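We use cookies to remember your settings and to see which tips get read. Accept all | Manage choices
Sign up for the Sunday letter — one useful thing a week, no adverts.

Setting up a bench-top robot arm: tips from two months with the Doltach kit

2018-07-22, by Tudur Hopkin

Several of you wrote in after my piece on bench lamps to ask how I was getting on with the Doltach, the small arm with the camera at its wrist that you buy as a kit and put together yourself. I've been meaning to answer properly, and as it's raining and the beans can wait, I've made a pot of tea and here we are.

I bought mine for the workshop end of the garage, where I mix dyes and small batches of ink. Most of my day goes on picking things up, squeezing a drop of something out of them and putting them back again, and my thumbs aren't what they were. It took me two evenings to build, with one long telephone call to the very patient people at Wostisholm, who sell it over here.

Start with a dark, dull cloth

The arm finds its way about by looking, and a shiny worktop gave mine no end of bother. I laid a piece of black cloth over the bench, pulled it flat and taped it underneath, and the missed grabs dropped off that same afternoon. Iron it first. I didn't, and spent a week chasing a crease.

Give every tool a proper home

If the pipette is lying somewhere different each morning you'll be teaching the arm all over again, and you'll go off the whole idea by Thursday. I hang one pipette on a stand with a blue crossbar, nozzle down, and bring the fingers up to it open and nice and wide. Leave yourself more room than you think you need — the fingers are thicker than they look in the brochure.

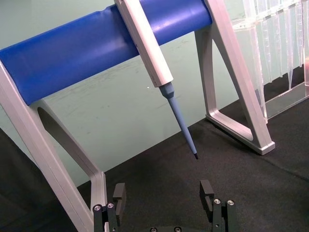
Check the finger screws

There are four silver hex screws on the fingers, two to each, and I go over them with the little key before a long job. Snug will do. I was heavy-handed with mine in February, on the Toma arm I had on loan before this one, and rounded a head off so badly that it had to be drilled out.

Go slowly, then a bit slower

The speed dial goes up to 300 and I've never had mine past 137. At that it lifts a pipette away very sweetly, and I can drink my tea beside it without flinching. Save each position as you go, too, and give it a name you'll know in a month's time. "Thing 2 new" was no help to me at all.

Would I buy it again? I would, yes, though the printed manual is thin and the cable could do with being nearly twice as long. If you only have the odd bottle to fill, a hand pump will see you right for far less money. The Pokura soft pads are worth adding if you handle glass.

Recent tips
Getting ink out of a pine drawer
Bench lamps that don't hum
Pokura pads: a short follow-up
Sharpening kitchen scissors at home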